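Kurkell Sorting Room — Electrical and Small Items Inspection
Checklist revision 2, issued October
Applies to: table surface, baskets, loose cable, decorative lighting

1. Table surface
Free of grit and sharp debris: PASS
Level, no rocking of stored items: PASS
Comment: Mottled gray finish makes small clippings hard to find. Wipe with a damp cloth and check the cloth.

2. Decorative light, gold wire sunburst on round black base
Base stable: PASS
Wire rays secure at center: PASS
Surface temperature after 16 minutes: PASS
Comment: Light was on at the start of the inspection. Ray ends are to be kept clear of any cable insulation. Switch off before moving, and lift by the base only.

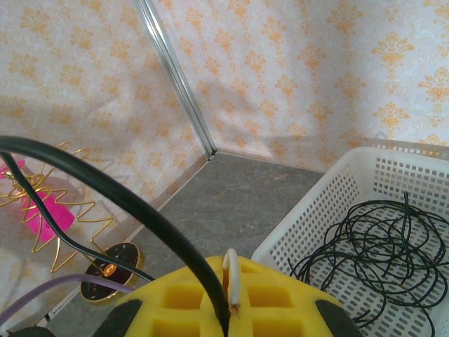 The Stiva procedure allows decorative lights to stay on the table during sorting, provided the supply does not exceed the limit on the rating label. Label not legible on this unit — replacement requested from Kaleo.

3. Loose cable and wire
Insulation intact over full length: NOT COMPLETED
Ends capped or taped: FAIL
Coils tied: FAIL
Comment: Inspection of insulation requires the cable to be laid out straight. Lengths over 200 cm are to be checked in sections. Any length with exposed conductor goes to scrap and is not to be repaired with tape.

4. Baskets
Rims and corners free of cracks: PASS
Load below 70 percent of depth: PASS
Contents separated by type: see comment 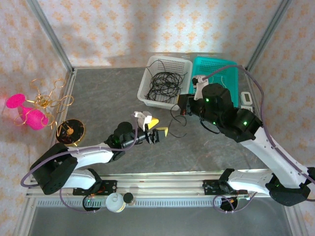

Basket assignment follows the Abugri storage sheet, which gives one basket to cable and one to everything else. Mixed baskets were the main finding at the previous inspection. The white perforated basket at the back holds the black cable and keeps that assignment. The teal one is for general items. Perforated walls are acceptable for cable, but thin strands can work through the holes and catch when the basket is lifted, so coils must be tied before the basket is carried.

5. Walls and corners
Wallpaper adhered at corner posts: PASS
No cable pinched between table and post: PASS
Comment: Check behind the baskets as well as beside them.

6. Actions
Tie and cap all loose cable before next use.
Complete item 3 with the cable laid out.
Fit new rating label to decorative light on receipt.
Reinspect items 2 and 3 only.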